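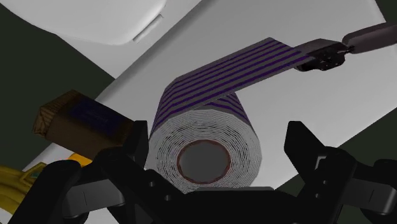 Bayu Osman wrote:

> The gauge at the Skernholm landing read low again on Friday
> morning. I checked it against the staff at the boat ramp and
> there was a difference of 3 inches. Has anyone reset it since
> the dock section was moved? Also, does the association still
> go by full pool at 100 feet on the old datum, or did we switch
> to the power company's number?

Bayu,

The gauge has not been reset. When the dock section was moved in July the float tube was bolted back on lower than before, and the offset in the logger was left alone. Add 3 inches to anything you read there until it gets fixed. The ramp staff is correct. Hülya Bilgin surveyed it in the spring and I have her sheet if you want a copy.

On your second question, we still use 100 for full pool. The power company's number refers to a different benchmark, so the two should not be mixed in the same table. A couple of the older posts in the list archive do mix them, and that is where the odd jump in the Kiradora Creek arm comes from. The lake did not come up 5 feet overnight.

For those who missed the meeting, the short version of the rest:

Murkis Dam is passing water through one gate while the other is being painted. Expect the level to hold steady or fall slowly until that work is done. We have not been given an end date.

The shallow end past Sinaga Point is getting hard to use. If your boat draws more than 3 feet, go around the outside of the marker. The stump field starts well before the sign.

Shoreline permits: the county has 2,934 on file for the whole lake, and a good many are under the names of previous owners. If you bought in the last few years, call and check yours. Mine was wrong. The transfer took one phone call and a copy of the deed.

Kanchan Awasthi is collecting readings from private docks again. Send her the time, the reading and which mark you measured from. Readings without the mark can't be used.

I can get to the landing with a wrench one evening next week, after 6. It needs a second person to hold the tube.

Achilleas Christodoulou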